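The Second Goalkeeper

I was the backup goalkeeper at Jorkach for six seasons, and in that time I played 22 matches, most of them cup games against teams whose striker had a shift at the bakery the next morning. I'm not complaining! I had a nice apartment over the pharmacy, I had my knees, and I had the best seat in the house for watching Krešimir Vukadinović, who was the first goalkeeper and also the most superstitious man I ever met in my life.

He would not step on the field if anybody had touched his left glove. The right one, fine, you could use it to wipe down the bus. But the left one lived in a cookie tin, and the cookie tin lived in his bag, and the bag sat between his feet on every trip we ever took.

So you can imagine what it was like the morning we went to Vater for the last game of the season and the bag wasn't there.

We needed a draw to stay up. Vater needed nothing, they'd been safe since the snow melted, and their coach had told the paper he'd be giving the kids a run. Everyone at our place took that as good news except our own coach, Velimir Babić, who took nothing as good news. He'd played in the middle of the park for Lindqvist back when they were somebody, and he walked like a man carrying a refrigerator up a staircase.

"Kids run," he said on the bus. "You know who doesn't run? You."

Then Krešimir stood up in the aisle, very white, and said, "Where's my bag?"

We looked under every seat. We looked in the hold, in with the balls and the water and the big metal trunk that had the physio's things in it. The driver got out his phone and called the club, and the club called the groundsman, and the groundsman found the bag sitting on the curb outside the players' door, exactly where Krešimir had put it down to sign a shirt for somebody's grandmother. Two hours back up the road. Kickoff was in less than that.

"I'll wear another pair," he said. He said it like you'd say you'll have the leg off, then. 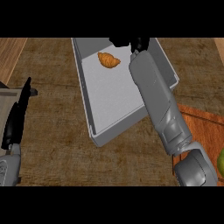
I lent him mine. I had two pairs, an old one and an older one, and I gave him the old one because I figured he'd be the one doing the work. He tried them on in the dressing room and opened and closed his hands for a while. The place smelled of liniment and wet concrete. Babić was drawing arrows on the board and the marker was running out, so the arrows got fainter and fainter as they got closer to Vater's goal, and I remember thinking that was a pretty fair picture of our season.

"Did your left one ever let in anything stupid?" Krešimir asked me.

Well. I thought about it. There was the one at Jilevitz, in October, two years before, when a back pass bobbled over my foot and I chased it the whole way into the net on my hands and knees with their fans counting my steps out loud. That was all feet, though, if you want to be technical about it.

"Never," I said.

He nodded and went out, and for the first half he was terrible.

I mean it, I'd never seen him like that. He came for a cross and got nobody and nothing. He rolled the ball out to a fullback who was tying his shoe. Vater's kids ran, just like Babić said they would, and one of them, a skinny thing with his socks down, hit one from way out that dipped and slapped off Krešimir's left palm and went in. My left palm, really. I looked down at my own hand on the bench as if it had something to say for itself.

At the break it was one to nothing and he was sitting under the hooks with a towel over his head. Babić came over to me. He didn't crouch or put a hand on my shoulder or any of that. He just stood there with the dried-out marker in his fist.

"You warm?"

"No," I said.

"Get warm."

I'd love to tell you I leaped up. What I did was look at Krešimir, and the towel didn't move. Then one hand came out from under it, holding the gloves, both of them, and I took them because I couldn't think what else to do. They were damp all the way through. So now I had the old pair back, and the older pair was already on my hands, and I stood there switching them over like a kid getting dressed for school.

I made one save in the second half. People at home will tell you it was more, and I've let them. It was a header from close in and it hit me in the chest before I knew it had been headed. The rest of the time I stood in the rain yelling at my defenders to push up, mostly to hear a voice.

We scored with two minutes left, off a corner. It went in off somebody's back. Three of our guys claimed it, and the referee wrote down the wrong one, and he's got it in a frame over his television to this day.

On the bus home they sang the whole way. I sat up front by the driver, and after a while Krešimir came and took the seat across the aisle. We drove through all that flat country with the lights coming on in the kitchens.

"He could've taken me off after the goal," he said. "He waited for the break. So I could walk in with everybody."

I hadn't thought of that. I looked back at Babić, who was asleep with his mouth open and his forehead on the window.

When we pulled in, the groundsman was waiting with the bag, holding it out in front of him by both handles like it might go off. Krešimir thanked him, unzipped it, and took out the cookie tin. I figured he'd open it and check. He tucked it under his arm and asked if I was hungry, and I said I was, and he said the place by the station stayed open for the late train.

"You didn't touch it, did you?" he asked the groundsman over his shoulder.

"Touch what?" said the groundsman.

We had the soup.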